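Small cubes on a round wooden table – will they mark it?
Posted in Home & Hobby, 12/12/2018

Hello all! We have a round wooden table with a lovely warm orange-brown top, and it has become the spot for stacking little pastel cubes, blue and pink. I fret about the finish. Should I put felt underneath, or a mat, or just relax?

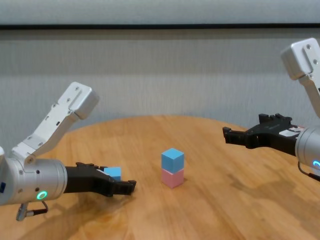
Blue on pink, with another blue one waiting its turn.

I'd hate to cover up that grain – it's the whole reason I bought the table back in September.

Prandum
I wouldn't cover it either! Small cubes weigh next to nothing. Wipe the top with a soft cloth first so there's no grit for them to drag around, and set things down instead of sliding them. We've had 11 years of blocks on ours and the only bad scratch came from a flowerpot. 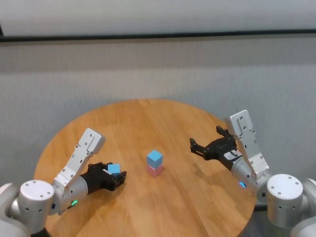
The cubes and the wood grain from higher up.

Lemma
felt. always felt

Rodel Tolentino
Felt is fine under a lamp, but on stacking cubes I'd skip it, as it makes them a bit wobbly and the corners peel. If you do want some protection, a thin coat of paste wax every 3 months or so is plenty, buffed well (let it sit first, and don't rush that part like I did). Try it underneath the table before you do the top.

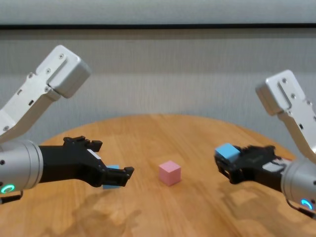
My other thought is to go easy on the cubes as well. Matte colors pick up wax and polish, and pink shows every smudge, so give the table a good day to dry before you start building again.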